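Features | Reviews | Workshop | Back Issues | Subscribe
Last updated: September

The Grabber in the Closet

The Jestar arrives in a carton big enough for a toaster oven and is mostly foam. Inside the foam is a pair of black gripper fingers on a handle, a trigger, a camera, a cable I lost twice, and a card inviting me to "begin demonstrating." I had the thing for most of the summer, on loan from Sirnileo, which sells it for $700 and rents it for a good deal less to people who suspect they will be bored with it by fall.

The pitch is simple enough to fit on the card. You want a robot arm to pick things up. Programming a robot arm is miserable. So you leave the arm switched off, take the Jestar in hand, and do the picking up yourself, over and over, while the camera watches from just behind the fingers. Then you upload the lot, Sirnileo's service chews on it overnight, and in the morning your arm has opinions about sunglasses.

My arm was a Utance, the benchtop model, which I already owned for reasons my wife has asked me to stop explaining. Lindsay Gilchrist of Sirnileo told me on the phone that the pairing was "very well supported." She also told me to allow an afternoon for setup. I allowed one, and then I allowed another.

Once you get going, the work is oddly restful. You squeeze, lift, move, let go. The grip has a nice weight to it and the trigger is light enough that my hand gave out well after my patience did. The software beeps when it likes a demonstration and makes a lower, sadder beep when it doesn't. It disliked anything fast. It disliked me reaching in from the left. One evening it disliked everything until I turned on a second lamp, and I sat there being scolded by a tool for the better part of dinner.

The manual suggests 144 good demonstrations for a first task. I recorded 182, out of vanity, and the service threw a fair number of them back. My task was to clear blocks off a tray, and by the end of the first week the Utance could do it, slowly, with the air of a teenager unloading a dishwasher. I was delighted. I called people in to look. They looked.

Blocks, though, are the sort of thing that makes any gripper seem clever. The real sales argument for the Jestar is clutter, the stuff people carry in their pockets and drop on tables, and for that Sirnileo supplies a booklet of recommended practice sets. The advice is to mix soft with hard, shiny with dull, and thin with fat, and to use a box with low sides so that the walls get in your way a little. It's good advice. Soft toys forgive almost any grip. A phone lying flat forgives nothing, and I scraped at mine for a while before I learned to come at it by the long edges. Folded glasses are worse, because there's always a temple where you meant to put a finger. An earbud case is small and slick, and the blue pads on the fingers earn their keep there.

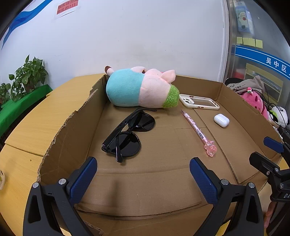

Mereana Ruawai wrote in, after I grumbled about all this in the newsletter, to say that I was going at it backward. She has used the Jestar since the early units and never starts a session with the box full. Put in one object, she says, do it until you're sick of it, then add the next, and save the pens for last since the service is fussy about anything that rolls. She also thinks I should stop leaning on the table.

I tried it her way and the sad beep became a rarer visitor. The leaning I am still working on.

What do you get for the money, then? The hardware feels like it will outlast the company. The subscription, which the card does not mention, is billed by the month and covers 2 tasks, after which you pay by the task. The export option is buried three menus down and gives you files that only Sirnileo's software will open. Gilchrist says a more open format is coming. She did not say when, and I have a drawer full of products for which a more open format was coming.

The obvious rival is the Takagi kit, which is cheaper, uglier, and leaves the training to you. If you know what you're doing, buy that. If you know roughly as much as I do, the Jestar will get you to a working arm sooner, and will charge you monthly for the favor.

Mine goes back next week. The tray is full of blocks again and I've been clearing it by hand.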